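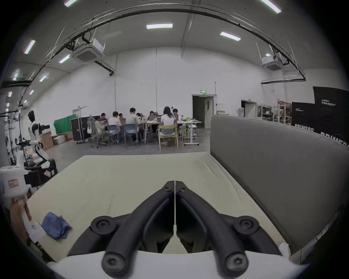
Can the Mondine cushion cover go in the washing machine?

Cold water, gentle cycle, zipper closed. Line dry or tumble on low with no heat. The foam core does not go in the machine, ever. Take it out first.

Mondine Seat and Daybed Pad – Replacement Foam and Cover Sets

New foam, new cover, or both. Sold as a set or in pieces. Most people call us when the old seat has gone flat in the middle and the frame is still perfectly good. Keep the frame. Change the pad.

We cut to your measurements. No standard sizes on this page any more, we dropped them in February, too many returns on pads that were almost right. Send length, depth and thickness. If the corners are rounded send a paper tracing of one corner. If the shape is odd (boat bunk, window seat, that kind of thing) trace the whole thing on wrapping paper, write TOP on the top side, fold it up and mail it.

What you get in a full set
- foam core, cut to size
- inner liner, thin knit, so the cover slides on without a fight
- zip cover in the fabric you pick
- spare zipper pull

Foam grades

Văn Soft. For backs and for naps. Not for a seat that gets used every day, you will feel the slats.

Văn Medium. What most orders are. Good for a sofa seat or a guest bed. If you can't decide, this one.

Văn Firm. Window seats, benches, anybody who has trouble getting up out of a low couch. Feels hard the first couple of weeks, then settles a little. Please don't send it back on day one.

You can also have a Firm core with a Soft layer glued on top. Costs more, takes longer to cut, worth it for a daybed that somebody sleeps on most nights. The glue needs to cure before we wrap it so don't ask for this one on rush.

Covers

Flenditz weave is the standard cloth. Plain, a bit of texture, doesn't pill much. Comes in oat, cream, slate, moss and rust. The lighter colors show everything – if you have kids or a dog get slate. Swatches are free, we send 2 per request, tell us which. Screens lie about color so please do ask for swatches before ordering a whole sofa's worth.

Cotton canvas also avalable. It shrinks a touch on first wash and we cut it large to allow for that, so it will look baggy when it arrives. Wash it once, then put it on.

No leather. No vinyl. We get asked a lot.

How to measure

Measure the frame, not the old pad. Old foam spreads and the cover stretches, so the number off the old pad is always wrong. Inside edge to inside edge, both ends, because older frames are hardly ever square. Write both numbers down if they differ. We add the extra for a snug fit at our end, so don't add your own on top or it won't go in.

Thickness: stand the ruler on the base and decide where you want to sit. Think about the arm height too. A pad that is too thick makes the arms useless.
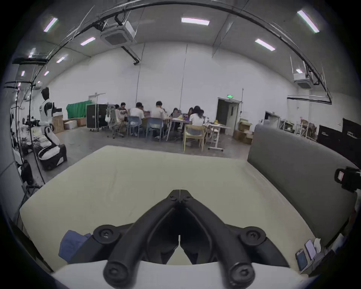 Fitting the cover

Put the liner on first. Lay the cover flat with the zipper at the back, open all the way. Fold the foam in half the long way like a taco, push it in as far as it goes, let it open up. Then work the corners from the outside. Reach in and pull the foam into each one. Zip slowly and hold the foam down ahead of the pull with your other hand. If the zipper sticks, run a bit of candle wax along it.

Wrinkles on top are normal for a new cover. They ease out with use. Steam helps. An iron directly on the weave doesn't, it leaves shiny spots.

Thick pads are a two person job, just get somebody to hold one end.

Spills

Blot, don't rub. Plain water on a clean cloth, then a drop of dish soap if it needs it. If it went through to the foam, take the cover off and stand the pad on its edge by an open window until it's dry all the way. Can take a few days. Don't use a hair dryer.

Delivery and returns

Cut and sewn at the Bisanport shop, ships in 15 working days. Rush is 7, single foam grades only. Pads come vacuum rolled. Open the bag soon after it gets there, foam left rolled too long may not come all the way back up. Give it a night on the floor before you judge it.

Cut foam can't be returned unless we got the size wrong. If we got it wrong we recut it and pay the shipping both ways. Covers can come back unwashed with the tag on.

Questions on sizing go to Sadia Gondal. Fabric and swatches, Muireann Ó Briain. Phone is mornings only, the rest of the day we're cutting and can't hear it.

Print this page
E-mail this page

Related items
Mondine Bolster, round
Văn Foam Offcuts, by the bag
Flenditz Weave by the yard
Zipper Pulls and Sliders
Non-slip Underlay for Slatted Frames

Contact us | © Mondine Bisanport. All rights reserved. | Back to top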